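Home Essays Club News Contests Back Issues Write to Us

Let them fold the laundry

By Savita Vishwakarma

Typing this fast, the issue closes at 6 and I promised a page. So. Robot clubs and laundry.

Every spring the Baltbridge student contest puts out its task list and every spring the same task gets skipped. Stacking blocks, full. Sorting parts, full. Maze, full, with a waiting list. Cloth handling — three teams. Three! Out of a hall full of kids who will tell you they want to build robots that help people at home.

I coach one of the three. We call the project Dremero, don't ask, the kids voted. Two arms, one table, one piece of clothing at a time. And I think cloth ought to be the first thing a club tries, before blocks, before the maze, before anybody paints a team logo on anything.

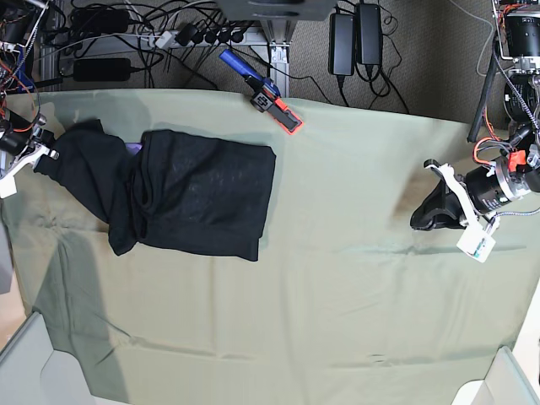
Both arms at the table, black knit garment, green cloth.

Why cloth. A block has one shape. You learn where it is and you're mostly done, the rest is tuning. A sleeve has no shape worth mentioning. Pull one end and the other end does somthing you didn't plan. A student who has spent a month on blocks thinks the robot is smart. A student who has spent one afternoon on a shirt knows exactly how smart it is, and starts asking better questions.

I have heard the arguments against. Mostly from Impi Hyvönen, who runs the club across town and is a better coach than I am, so I take them seriously. Her main one: kids quit. You give a ninth grader a task with a 3 percent success rate in the first week and they go join debate. Blocks give them a win by Sunday. Fair. Some of mine did quit. I was sorry about it and I still think about one of them in particular, good with wiring, hated losing.

But what kind of win is it? Her block team scored 100 last year. Perfect run. Then the judges swapped in a slightly bigger block for the bonus round and the whole thing sat there like a parked car. The kids were crushed and I don't blame them. They'd been taught a routine and told it was a skill.

Page 14

Second argument, the scoring. Cloth is hard to score. What is a folded shirt? Corners lined up? Flat? Would your mother accept it? The judges hate this and I get it, they have a long day and bad coffee. So the cloth task gets a messy rubric, and the messy rubric scares teams off, and then the organizers say there's no interest. Round and round. 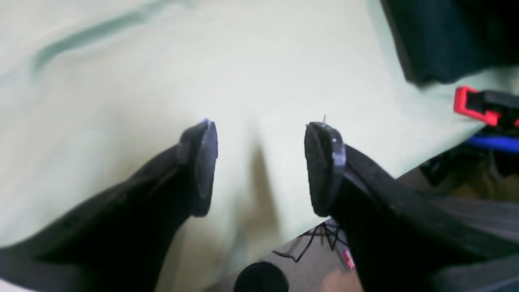 Photo: Dremero team

My fix is small. Score the grasp and the fold seperately. Opening the fingers, getting down to the table, closing on fabric and only fabric — that's a real piece of work and it should earn points alone. Right now a team that picks up cleanly and then fumbles the fold gets the same zero as a team that never touched the shirt. That's a dumb rule. I said so in the August meeting and I'm saying it here.

Third argument, cameras. Small cameras at the wrist, right down by the fingers, and up close a lot of what you get is blur and dark fabric. People say that's too hard for high school. I say sit a student down in front of that footage and have them tell you what they'd do next if they were the arm. Half the time they can't. Good! Now they understand why the program can't either, and they quit yelling at it.

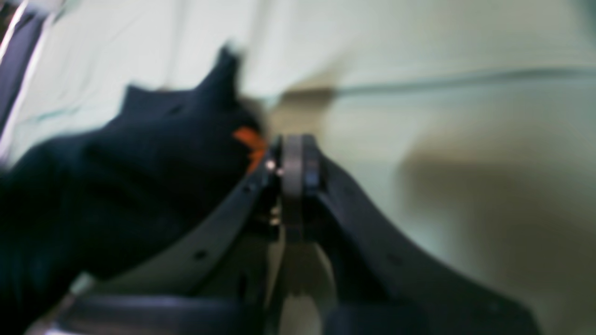
And dark clothes, while I'm on it. Teams always want to practice on a nice bright T-shirt. Fine for the first day. But people own black pants and navy sweatshirts, folds vanish in them, and if your robot only works on yellow it doesn't work. We use dark stuff most weeks. My students complain. Jamemcombe, the supply shop downtown, gave us a box of odds and ends for the season and I picked out the darkest things in it on purpose.

What I'd ask of Baltbridge: split the score, drop the pass mark to 70, put cloth first on the list instead of last. Cheap, all of it. Impi says if they split the score she'll enter a cloth team, and I am holding her to that in print.
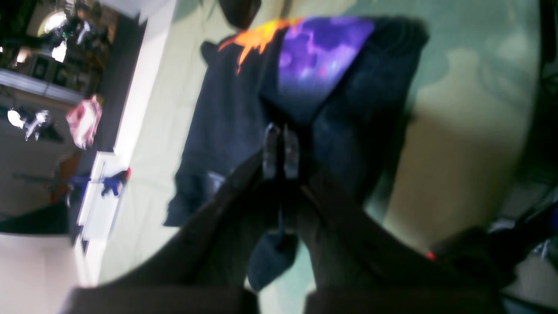
Fingertips on the navy fabric, orange flame patch up top.

One more and then I have to send this. A parent asked me at pickup what use it is, a robot that takes all evening over one sweatshirt. I gave some bad answer about careers. What I should of said is that her daughter stayed till closing, redid the same grasp over and over, and wrote down every miss in the notebook with a guess next to it. Wrong guesses, a lot of them. She's back next week with new ones.

Rubric comments go to the contest office, not to me. Be specific.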